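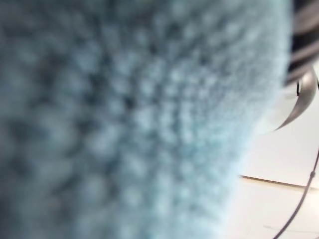 Blue textured fabric at close range, with the tip of a metal gripper finger beside it.

Putting a throw pillow back on a sofa takes a person a couple of seconds. Most people do it on the way to something else. For the engineers at Kamerix, it has been a large part of the year's work.

The company makes software for humanoid robots, and its current project, called Stesia, covers living room chores. The list is short. Straighten the pillows, pick things up off the floor, wipe the seats. Yuzuki Hattori, who runs the project, left out cooking and laundry on purpose.

"A washing machine is a machine already," Hattori said. "Somebody solved that one. I wanted the jobs that are still done by hand in every house, every day."

Soft things are the hard part. A box has corners, and its shape stays put when a robot grabs it. A pillow gives way. Press on one side and the other side moves, and the edge the robot was aiming for is somewhere else. Fabric also hides the hand from the cameras just when the software most needs to see it.
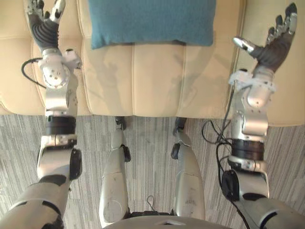

The sofa adds trouble of its own. Its seat is low, so a robot standing on two legs has to reach forward and down without tipping. Hattori's group first tried having it bend at the waist, then settled on a slight crouch with the feet close to the base of the sofa. The crouch is slower to get into. It also means fewer falls, and a fall can cost a week of repairs.

By July the team had logged 1,193 pillow attempts. Of the last 100, the robot finished 61 with no help. It dropped the pillow in most of the others. In a few it took hold of the cushion underneath and kept pulling until someone stopped it.
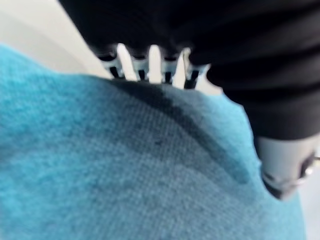 Haruna Kamata thinks the count flatters the machine. Sixty-one out of 100 would be a fine score, Kamata said, if the other 39 didn't need a person standing in the room. Her own firm, Ivine, gave up on home robots and now sells a wheeled cart that moves bins between packing stations. It has 186 of them in use.

Shops and warehouses are easier in several ways. The floor is level, the bins are all one size, and the work is the same at noon as it was at eight. When a part gets hard to pick up, a factory can change the part. Families don't buy furniture to suit a robot.

Evelien Segers, a buyer for the hotel group Kashyap, has looked at machines for both kinds of work. Her rooms have the same layout on every floor, so she had hoped they would be a middle case. She timed one robot at 14 minutes to clear the floor and tidy the seating in a single room. Her staff do it in three. She would accept a slow machine that ran all night, she said, but so far she hasn't seen one that could be left alone.

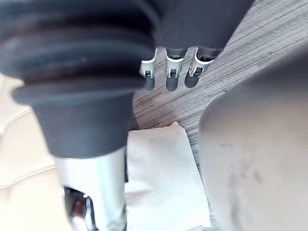 Three gripper fingers above a wood-grain floor, with a white cloth or paper towel lying below.

Things lying flat on a floor are a separate problem. Fingers made to close around an object have little to close around. Some groups pinch at a fold, and others drag the item against a wall or a table leg until it bunches up. Hattori's team pinches, and her figures for that task are lower than for pillows. She would not give them out.

Her next trial, set for October, moves to a private home. Minoru and Fumiko Okabe, a retired couple, have agreed to let the robot work in their front room for two hours a day with an engineer present. Fumiko Okabe said she would be glad of help with anything that means bending down. Her husband asked whether it could do the stairs. It can't.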